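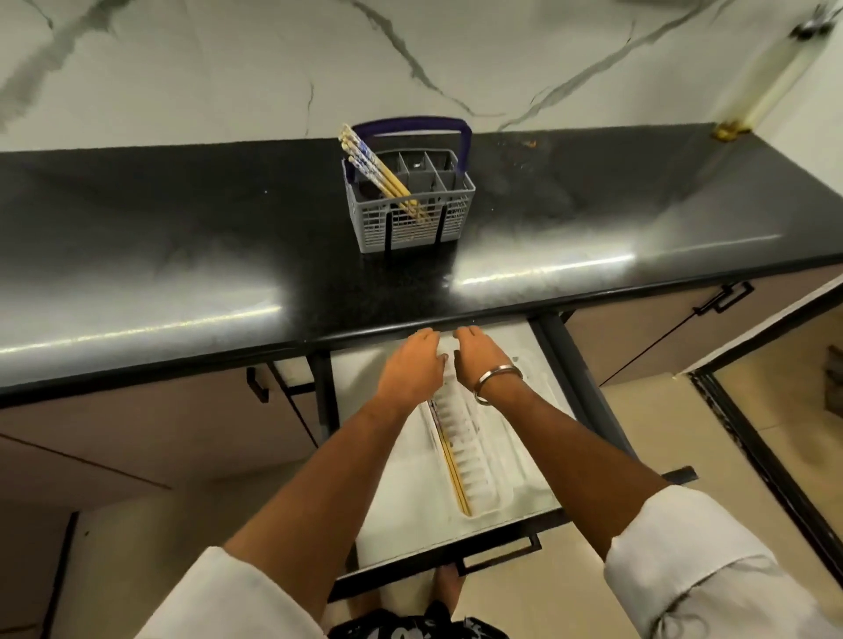
Chopsticks in the cutlery basket, drawer open underneath.

Kitchen reset helper wanted – Pultevstead, two mornings a week

Hi! I run Rinska, a small home-help business, and I'm looking for a friendly, steady person to join me on our kitchen rounds. We go into people's homes, put the clean dishes away, sort out the drawers, and leave the counters wiped down. It's quiet work and I love it, especially the drawers (I could talk about drawer trays all day, so be warned).

What a morning looks like

You'd start with whatever is clean and waiting. Plates and bowls first, then pans, then the cutlery basket, which I always leave for last. Spoons and forks are easy enough. Chopsticks take more patience than people expect! I like them laid parallel in a long tray, all facing the same way, with the patterned ends toward the back of the drawer. If there are too many for one tray, we use two side by side and share them out. Please don't just tip the whole bunch in and shut the drawer – I will find out.

After that comes the counter. Plenty of our homes have dark polished stone, and it shows every crumb and smudge, so you'd go over it once with a damp cloth and once with a dry one. Don't forget the corners by the wall.

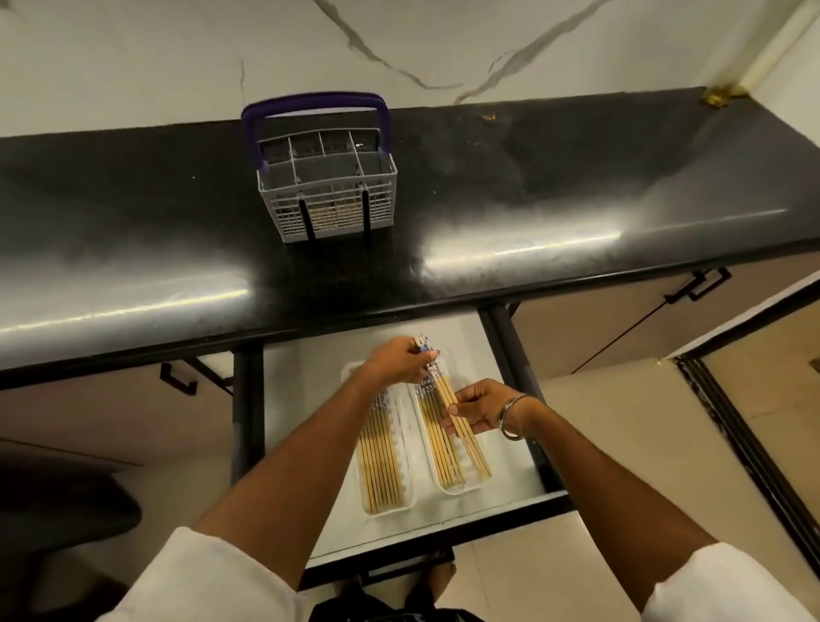 Who I'm looking for

You don't need to have done this for a living. If you're the person who straightens the silverware drawer at your sister's house, we'll get along fine. You should be okay standing for a few hours, careful with other people's things, and happy to put stuff back where the family wants it, even when you'd do it differently yourself. Some homes keep the mugs next to the rice cooker. So be it!

Pay and the practical stuff

It's $167 a week for the two mornings, paid every Friday. I cover your bus fare within town and bring all the cloths. The first two visits are with me, and they're paid too. I'd like someone who can stay through October at least.

How to apply

Drop a note at the Rinska desk inside the Bennani building, or leave a message on our office phone. Tell me a little about yourself, which mornings suit you, and how your own kitchen drawers are set up – I really do want to know.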